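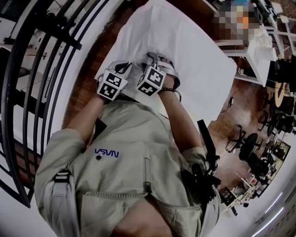 Marker cubes on both hands, white cloth on the table.

Drekirwood: household cloth handling, data card

Drekirwood is a collection of recordings of people doing small jobs with cloth: spreading, bunching, folding, draping, wiping down. We put it together to get a straighter answer to a question we hear at every open day, which is whether a machine can do the laundry yet. Short version: parts of it, slowly, and the parts are getting better faster than we expected!

What's in it

3458 recordings across 31 tasks. 331 of them are held out for testing, so please don't train on those. Tasks live in one folder each, with a plain text note on how the job was meant to end ("cloth flat, no corner under") and a yes or no for whether it did. The notes were written by Syafiqah Govindasamy and Darmawan Ngui, who did not always agree about what counts as flat. Where they disagreed, both answers are kept.

Why cloth

Boxes and mugs stay the shape they were when you picked them up. A tablecloth doesn't, and most of what people want help with at home is closer to a tablecloth than a mug. Kha Lò's first trials, on the old Kandpal arm, got a folded napkin three times in an afternoon and we were thrilled. The same arm now manages napkins well enough that we have dropped them from the hard list.

Big pieces are another matter. Once a sheet is heaped up, the corners are somewhere inside the heap, and a person finds them by tugging at whatever bit is nearest and watching what moves.

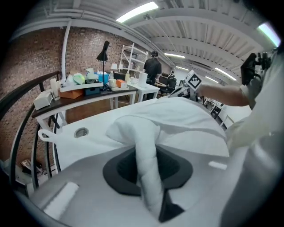
We want policies to learn that tug. It's a lovely thing to watch in the recordings once you start looking for it: pinch, lift a little, decide, let go or carry on. Models trained on Mikitz (our earlier set, rigid objects only) never do it. They grab once and commit. Models trained on Drekirwood have started to grab again, and Heikki Honkanen has a whole folder of clips of this that he will show you whether you ask or not.

Where things stand

Wiping a flat table: good.
Folding a small cloth that starts flat: good.
Spreading a cloth from a heap: works on some heaps. Slow.
Two-handed folding of anything bigger than a tea towel: not yet.
Fitted sheets: no, and please don't write in about fitted sheets.

Known problems

White cloth on a white table is over-represented. Depth is poor there and edges get lost. 166 recordings have a gap in the wrist tracking, listed in gaps.txt. Left-handed people are hardly in it at all, which Kamarul Wattimena is putting right in the next release.

Use

Free for research and teaching. If you train something on it at Hivinau or elsewhere, tell us how it did on the heap tasks, including when it did badly. Results go in the results folder as a plain table, one row per task. The next release is planned for April and will add towels and pillowcases.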